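4.3 棋盘尺寸与对局时长

前一节讨论的是兵力上限对胜率的影响，本节只看棋盘尺寸。微缩战棋的规则书通常给出一个推荐尺寸，但俱乐部里的实际做法并不统一，有的桌子拼两块板，有的拼三块，也有人干脆在餐桌上铺一块布就开局。已有的讨论多半停留在玩家经验层面，认为大棋盘有利于机动部队，小棋盘有利于近战部队。Sugden 早期的访谈记录里也有类似说法，但没有区分棋盘变大与部署距离变长这两件事。本研究把二者分开处理。

对局数据来自 Tarkau 与 Huvholm 两家俱乐部，使用的规则均为 Brimum 第二版，共收录有效对局 901 场。所谓有效，是指双方提交了完整的军表、回合记录和终局得分。中途认输的对局保留，因一方迟到而缩短回合数的对局剔除。另有 31 场使用了自订任务卡，得分方式与标准任务不可比，也不计入上述总数。两家俱乐部的玩家水平有差别，Huvholm 的新手比例较高，因此下文的比较都在俱乐部内部进行，合并结果只作参考。

棋盘分为小、中、大三档。小棋盘为一块标准板，中棋盘为两块并排，大棋盘为两块并排后再加一条边板。部署区深度在三档中保持不变，双方部署线之间的距离则随棋盘变化。为了单独观察距离的作用，我们在 Tarkau 另设了一组大棋盘对局，把部署线向中央推进，使双方初始距离与中棋盘相同。这一组安排在 11 月进行，军表上限同为 300 分。

结果与玩家的普遍印象只有部分一致。在初始距离随棋盘增大的条件下，骑兵和飞行单位较多的军表得分确有提高，重步兵为主的军表得分下降，射击军表变化不明显。部署线推进之后，重步兵的劣势基本消失，骑兵仍保留一部分优势。由此看来，重步兵在大棋盘上吃亏，主要是前两个回合用于走路，与棋盘面积本身关系不大。骑兵的优势则来自侧翼空间，这一点在回合记录中也能看到：大棋盘上骑兵第三回合之后发起的冲锋，侧面和背面冲锋的比例高于中棋盘。

对局时长的变化比得分更明显。从小棋盘到中棋盘，时长增加不多；从中棋盘到大棋盘，时长明显上升，而回合数并没有相应增加。时间主要花在移动阶段。玩家在大棋盘上反复测量距离，尤其是在判断冲锋是否够得到的时候。允许预先测量的对局，这一阶段用时更长，但争议较少。Phyllis Sugden 建议在每回合移动阶段设时限，我们在几场非正式对局中试过，玩家反应不一，本文不作评价。

地形是另一个需要说明的因素。三档棋盘上地形件的密度按面积折算，大棋盘最多放置 9 件。折算后的密度虽然相同，地形之间的间隔却更宽，部分玩家因此觉得大棋盘“空”。我们没有调整间隔，原因是一旦按主观感受摆放，三档之间就难以比较。后续若要研究视线遮挡，应当把密度和间隔作为两个变量分别控制。

本节的分析有几处限制。军表由玩家自选，偏好骑兵的玩家可能更愿意报名大棋盘对局，自选偏差无法完全排除。我们用同一玩家在不同棋盘上的成绩做了配对检验，方向与总体结果一致，但配对样本中几乎没有新手。时长由双方自行填报，开局摆放地形的时间有的算在内，有的不算，凡无法判明的记录在时长分析中按缺失处理。最后，先手由掷骰决定，大棋盘上先手的优势似乎较小，由于部分回合记录没有写明先手一方，这里不展开讨论，有关数据列入附表，供下一节讨论任务类型时参照。
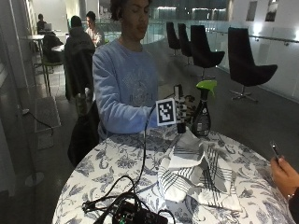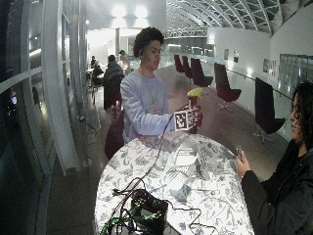 图 7　桌边操作，两幅中右手处均可见黑白方形标记。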